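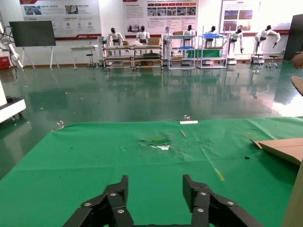 Flue liner bench notes – September

Carried on with the stove flue at the Priltano cottage. The old clay liner has two cracked sections above the smoke shelf, so the plan is still to drop a flexible steel liner from the top and leave the clay where it is. The Ursu liner was cut to length this morning. I left a bit over at the top for the clamp and will trim it on the roof.

Smoke test before starting: lit one pellet in the fireplace with the damper open. Smoke came out at the pot as it should, but there was also a thin leak into the back bedroom through the old vent plate. That vent needs bricking up and plastering before the stove goes in. I have put it on the job sheet as a separate item, because the last sheet lumped it in with "making good" and it got missed.

Register plate. Offered up the Sirkau plate and it fouls on the lintel at the left side. Took 3 mm off with the grinder and it now sits flat. The inspection hatch wants to be on the right, or you can't get a brush past the bend. Sealed the edge with fire cement and will look at it again tomorrow for shrinkage.

Cowl. Two candidates on the bench:

- Prodia anti-downdraught. Heavier, and the strap is long enough for the old pot. The mesh is fine and will soot up if they burn damp logs.
- Plain rain cap with bird guard. Lighter and easier to sweep through, but no help with wind off the hill.

The owners say it blows back in a westerly, so I am leaning towards the Prodia. Would like to see it on a windy day first with just the temporary cap on.

Insulation. Used 4 bags of the loose fill on the last job of this height and ran short near the top. Order an extra one this time. Pour slowly and tap the liner as it goes – it bridged on us before and left a cold gap.

Thermometer on the test stove pipe read 350 at full burn with the air wide open, too hot for normal running. Closed the air down by half and it settled. Check the door rope. It looks flat along the hinge side and could be letting air in.

Still to do:
- Brick up bedroom vent
- Pick up the longer strap for the cowl
- Carbon monoxide alarm for the living room, not yet ordered
- Write the notice plate for beside the meter

Roof ladder is due back to the yard by 4.

Recent entries
Relining a bend without opening the breast
Fire cement: which tubs went off
Sweeping through a bird guard
Damp patch on a chimney breast, part 2

Search this notebook Go

This site uses cookies to remember your settings. Accept Decline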